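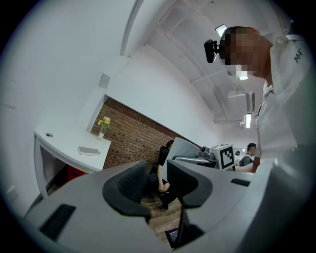
Exposed brick wall (interior)

An exposed brick wall is an inside wall of a building where the bricks are left without plaster, wallpaper or panels. It is often found in offices, workshops and apartments, where one brick part is set between plain white walls. The wall can be the real structure of the house or only a thin layer of brick fixed on top of another material.

Construction

Bricks are normally laid in regular courses, and the lines between them are filled with mortar. Pale mortar makes each red-brown brick easy to see, while dark mortar gives a more even surface. In a recessed section of a room, the brick sits deeper than the walls next to it, and the corners must be finished with care.

Old walls are first cleaned of plaster and dust. The builder Lorne Chisholm, in his handbook for the town of Wirkby, advises to remove plaster by hand and to repair weak mortar to a depth of 2 cm. A sealer may be used after this, but it has to let moisture pass.

Use with furniture

Red brick is commonly combined with a wooden floor in a warm brown and with white desks, which keep the room light. Chairs with a mesh back are also usual in such workrooms - they hide less of the wall than a padded chair does.

Care

The surface is cleaned with a soft brush or a vacuum cleaner. Water should be used little. Heavy shelves are fixed into the brick itself or into the mortar, depending on the load, and local practice differs. In Wirkby the mortar is preferred for light objects, as it can be filled again later.

See also

Brickwork
Mortar
Office furniture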